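We use cookies to keep you signed in and to count visits. OK / Cookie settings

Can a robot arm clear plates yet, or am I dreaming?

Nives Cocco
My sister and I run a lunch counter called Sala, and on a good day we send out 126 covers with just the two of us in back. What kills us is the plates. They come back with food on them, somebody has to scrape, stack and rack them, and that somebody is always me, at three in the afternoon, with my shoes sticking to the floor. I keep seeing clips of robot arms folding towels and such, and I'm wondering if I could buy one that does this one dumb job. I don't need it to cook! I just need it to pick up a plate, dump what's on it and put it in a rack. Is that a thing yet? Budget isn't huge but I'd stretch for the right machine.

Elfriede Fuchs
Short version, not for a kitchen your size. I did two years of integration work for a shop called Rudwood (mostly packing lines, some food) and plates were the job we always quoted high on. A plate lying flat gives a gripper almost nothing to grab. You have to come in at the rim, at a steep angle, and the rim is slick and every plate has something different sitting on it.
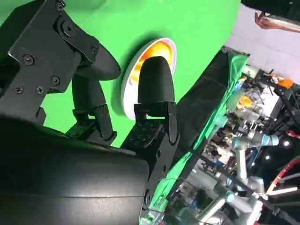
Soft rounded fingertips help a lot with the slipping, and two fingers are plenty for a rim if the arm gets there at the right tilt. The trouble is speed. Our best setup did 162 plates in an hour with a person standing by, and I bet you beat that with one hand while yelling at the delivery guy. Then there's the scraping. Dry leftovers, fine. Gravy, no. And you'd need to wash the gripper, and most of them hate water.

If all your plates were the same size and came back on a belt, I'd say go get quotes. With a bus tub full of mixed stuff, wait a few years.

Corrado Rizzi
just get a better dishwasher lol. we put in a used pass-through in September and it changed my life, 300 bucks for the new hose and a sprayer and I was done

Nawal Chraibi
I'm with Elfriede on the arm, but have the guests do the scraping! We set a bin and a rubber scraper by the tray return and most people use it without being asked. It cut my end-of-lunch cleanup by roughly half. Also look at angled slide racks, so you aren't bending over for every plate.

Contact us | Copyright Onder Community Help | Back to top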